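Subject: Re: [adcombe-tables] Thursday evening, what to bring

Ezekiel Halvorsen wrote:
> Can someone tell me if the cardboard puzzle is complete?
> And do we still meet at 7?

Dear Ezekiel, dear all,

Yes, we meet at 7, in the Fjeld room. About the puzzle I am not sure. I found these on the white tables and I could not fit them to each other.

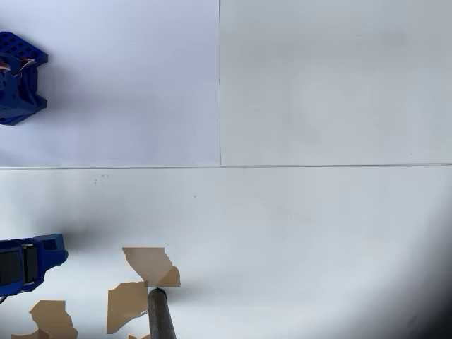

Cardboard pieces, left side of the table

If you have more of them at home, please bring them in an envelope. The edges are very irregular, so I would not press them together by force.

The second question was about the small blue brick with two studs. It was standing on the table with the laptops. 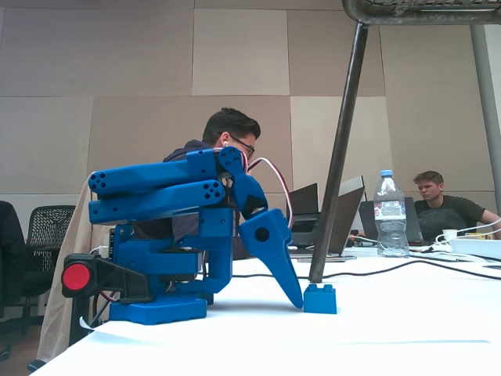

Arsalan Kiani

If it belongs to the Dosska box — the one with 84 bricks — please write to me before Thursday and I will put it back.

Kind regards,
Arsalan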